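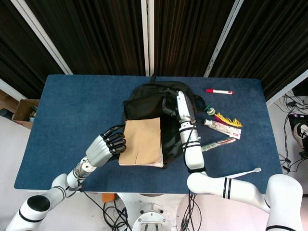 Plimside pays for episodes. Not hours, not ideas, episodes — one start, one finish, a clean file in between. The bag task is the one everybody asks about when they walk in, and it's the one that eats the day. Two white arms, two hands with fingers, a black backpack on its back on a navy cloth. One hand goes into the top opening by the little loop handle, the other has its fingertips on a tan paper envelope lying across the front. Black bag, black fingers on the left hand. The operators hate it. The training people love it, or say they do.

The count on the whiteboard is 2,396. That's episodes kept, all tasks, since January. Kept is the word that matters. Plenty more got recorded and thrown out, for a dropped item, for a sleeve in the wrong place, for an operator who stopped to think. A long pause is poison, apparently. The model learns the pause.

How it goes. An operator takes the controls, moves, the arms move. Every joint angle gets written down along with what the head camera sees. Then a reset, which means a person walks over and messes up the table again. Then again. Bag tasks take longer to reset than anything else on the list, so the crew trades them like bad shifts.

Of the kept episodes, 305 are bags. Fustley, the outfit that trains on the data, wants more, and wants them uglier. Their notes come back short. "Vary the start." "Too neat." "Same corner every time." The early batch was all tidy pickups from the same spot and the model got very good at that spot and nothing else. Moved the bag a hand's width and it closed its fingers on air. Two weeks of work and it had basically memorized a place on a table.

So now there's a junk bin. Toothpaste in a pink flowered tube, a marker with a red cap, a keychain with a yellow and pink tassel. The tassel is a menace. It looks different every time it lands and the fingers can close on it and come up with three strands. Flat things are worse. An envelope on soft fabric has no edge to get under, you have to slide it till something sticks out, and every operator has a diferent trick for it. Fustley says keep all the tricks. Some on the floor think that's a mistake, that the model will average them into mush. This argument has been going since before lunch and will be going after.

The controls are from Wavard and the crew has opinions about them as well. Good wrists, tired shoulders. There's no feel in the hands, so you work by eye, and when a hand is down in a bag your eye is no use either. You learn the cloth. You watch how the outside bulges and guess. One operator described it as packing for a trip with oven mitts on, in a mirror.

It takes 14 shifts to get decent, by the floor's own reckoning. Before that your episodes go in a separate folder. Not deleted — Fustley has started asking for the bad ones too, labeled as bad, grabs that slip, zippers that snag. What a recovery looks like. You can't get that from people who never miss, and for months they were throwing away exactly that.

The label work happens at a desk by the door. Start frame, end frame, one line of plain text. "Put the envelope in the bag." Somebody has to decide if half in counts as in. Last month it did. This month it doesn't, and the old ones have to be gone through again by hand, which is nobody's favorite afternoon.

Whether any of it transfers is a fair question. A second site, the Ivanov building across the lot, is supposed to run the trained model on bags it has never seen. Different colors, different straps, a drawstring. Early runs were rough. It goes for the handle fine, then hovers over the opening like it forgot what it came for. More examples, says Fustley. A better camera angle, says the floor. Probaly both get tried.

Meanwhile the table gets messed up again. Bag turned a little, envelope lower this time, tassel under the toothpaste. Operator rolls her neck, takes hold, and the left hand comes up off the cloth.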